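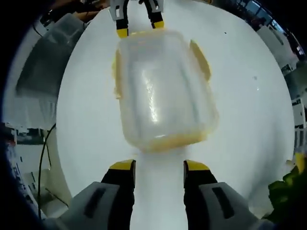

Nikau Tipoki

April 13, 2026

How to budget for a pair of hand-held grippers

Most people start with the price of the grippers and stop there. The grippers are the easy part. What follows is the order I work in when I plan a two-gripper table for a small team, with the costs I've learned to put in early.

Step 1. Write down the objects first

List what the grippers will have to hold before you ask for a quote. Plastic food containers are a good first item. They cost very little, they come in many shapes and you can replace them the same day. Clear ones are hard for a camera to make out, so put a few on the list if your real work will include them. I set aside 50 pounds for objects and treat it as spent.

Step 2. Price a pair

Ask for one quote for two grippers, with cables and finger pads as separate lines. Our quote from Vilter came to 3,000 pounds for the pair. Lukano was cheaper but charged extra for the mounts, and by the time those were added there was little in it. Check the lead time too. Ours was given as May and we planned the rest of the work to fit.

Step 3. Add the table and the room

A round table lets two people work face to face and move round when they need to. Leave room for chairs and for a run of cable to wherever the computer sits. If you have a table already, put down nothing for it, but do put down cable covers.
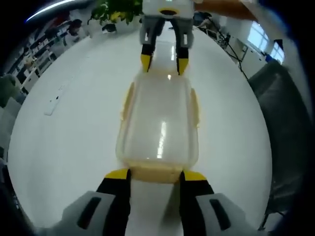
Do I need to buy both grippers at once?
Buy both at once if any of your tasks need two hands, as a second one ordered later may come with different firmware and a separate delivery charge.

Step 4. Put money aside for wear

Finger pads wear out and cables get pulled. I allow 700 pounds a year for spares and repairs – more if the grippers will be used every day. Tapsell sell pads in packs, and one pack at the start saves a week of waiting later on. Keep the spares in a labelled box near the table.

Step 5. Count people's time

Two grippers usually means two people. Put their hours in the budget even if they are already on the payroll, or the project will look cheaper than it is. Add time for setting up and for wiping down, especially if the containers will have anything in them.
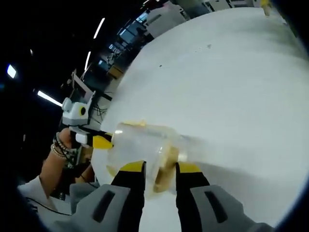

Holding a clear cup on its side, with a second gripper at the open end.

Step 6. Do a short trial before you sign

Ask the supplier for a loan pair. Herkbridge charged us 100 pounds for a week and took it off the final bill. Use your own objects for the trial and make a note of anything that slips, then go back to the list from step 1 and change it before you place the order.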